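Day one of getting the keys to the Bistgate unit. It's 329 a month more than the last place and has, by my reckoning, two more sockets. I'm told this is called growth.

The plan was to sort the furniture before anybody needed to sit on it. The plan was drawn up in May by me, in a good mood, on the back of a delivery note from Cunine.

Things that came over in the van: tables, cloths for the tables, chairs, a kettle, nine boxes marked MISC and one marked MISC 2. MISC 2 is mostly lids.

A word on tablecloths. I own too many. I bought a job lot from Šimkus when they were clearing out their hire stock, and I've been finding excuses for them ever since. Got a scratched table? Cloth. Got a nice table? Well, it might get scratched.

Measured the floor. Went for a sandwich. Measured it again and got a different number, 26 centimetres different, so either the building is on the move or I was holding the tape at a slant. Went with the number I preferred.

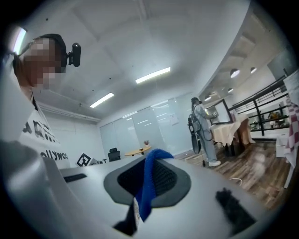
Lighting is the next argument. I've lived under office tubes for most of my working life and I know what they do to a face by four in the afternoon. A person goes in for a biscuit and comes out looking like they've had news. So I was cheered to find that whoever did this ceiling had a change of heart part of the way along, and you go from three rectangular fluorescents to four round pendant lamps like walking out of a dentist's into a café. I want every table under the café end. So does everyone else, and there's only so much café.

Asked Sekov for a price on swapping the tubes for something kinder. They came back with 1,475, not including "making good". I rang to ask what making good meant and it means putting the ceiling back. I'd sort of assumed the ceiling was included.

Second quote, with dimmers: 3,160. I've decided the tubes have a certain honesty to them.

The frosted glass stays. It lets the light through and hides the state of whatever's behind it, and I'd quite like the same arrangement for my own desk.

On the checked cloth. There was a vote, and red and white got called "a bit pizza" by people who then asked where we were going for pizza. It's staying on the small white table. The cream one is for when we're being serious.

The small round table is everybody's favourite and fits one laptop or two elbows. I've seen grown adults pass a perfectly good big one to perch at it. Would've bought six of them and saved on the van.

Kettle update: found, in MISC. Lid of kettle: you'd think MISC 2, wouldn't you.

Ten past six. Almost 26 trips up and down to the van if you believe my phone, which also thinks I've been swimming. The shelf beyond the railing already has things on it that don't belong together, so we're properly moved in.

Tomorrow, chairs. I've got opinions about chairs.

Comments

pizza cloth supremacy, don't let them wear you down

1,475 for lights?? we paid less than that for the whole kitchen. mind you it shows

Have you checked inside the kettle for the lid

Following for the chairs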